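Cerken opens hand-teaching program for cloth work

Jaremley, December - Cerken today starts a program in which sewing workers show folding tasks to robots with a hand-held gripper. Each worker records 30 short demonstrations per task, in sessions of 15 minutes.

"The people who know the cloth should be the teachers," said Aliki Karamanlidis, program lead. Remote control stays available for heavy pieces - it is slower to learn.

Contact: Thijs Wuyts, press office.
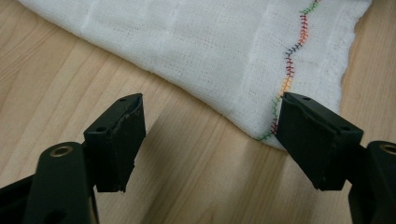

Do workers need to know programming?
Only the hand tool is needed, and training takes one morning.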